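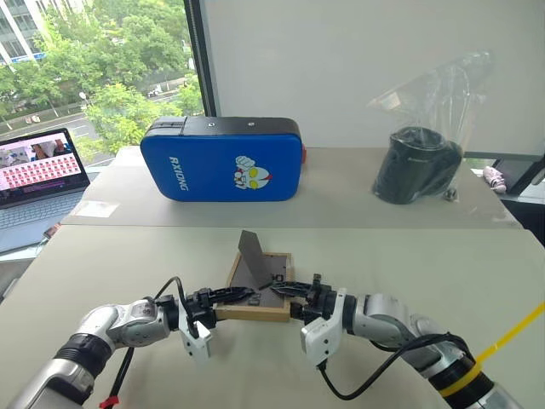
Is single-origin olive oil worth the extra money?
Sometimes, and less often than the people selling it would like. "Single-origin" tells you the olives came from one place. It doesn't tell you when they were picked, how long the oil sat in a tank, or whether anybody cared. For tastings at home I pour everything into small cups and put them on a shallow wooden tray with a dark base, much like the one on the tabletop at the top of this page, so the colors of the oils don't catch my eye before I've had a sip. Color means nothing for flavor. Plenty of bottles are still sold on it.

Do you get paid by any of the brands you review?
No. Wirkoris sent two bottles last April and I said so in the post, where I also said the second one tasted like crayons. They haven't sent any more.

What about the Casado oil everybody raves about?
I've tried it twice. The first bottle was grassy and peppery and I understood the fuss. The second, bought at a different store, was flat. Remedios Carretero, who tastes with me most Thursdays, thinks the store kept it in the window. Could be. I'd still like to see a harvest date on the label before I pay that much again.

Does the cough test work?
Up to a point. Good fresh oil often has a peppery catch at the back of the throat. Some mild oils don't have it and are perfectly nice, and I've coughed on some truly bad ones.

Can I fry with extra virgin?
Yes. I do it all the time - eggs, potatoes, fish. I wouldn't use a pricey finishing oil for it, though, and I don't believe anyone who says they can taste the difference in a batch of fries.

Is the Dirnico tasting course any good?
Leandro Cifuentes took it and came home with a folder and a lot of adjectives. He picks out rancid oil faster than he used to, I'll give him that. If you have a friend and four bottles, try that first.

Why don't you give scores?
Because I'd give the same oil a different number after lunch. I went back through 322 of my old notes and found I'd contradicted myself more than I care to admit.

How should I store it?
Dark cupboard, cap on tight, away from the stove. Buy small bottles. The pretty ceramic jug with the open spout is a good way to ruin oil.

Will you come review my shop's oils?
If you're near Drunville, maybe. I pay for my own bottles and you don't get to read the post first.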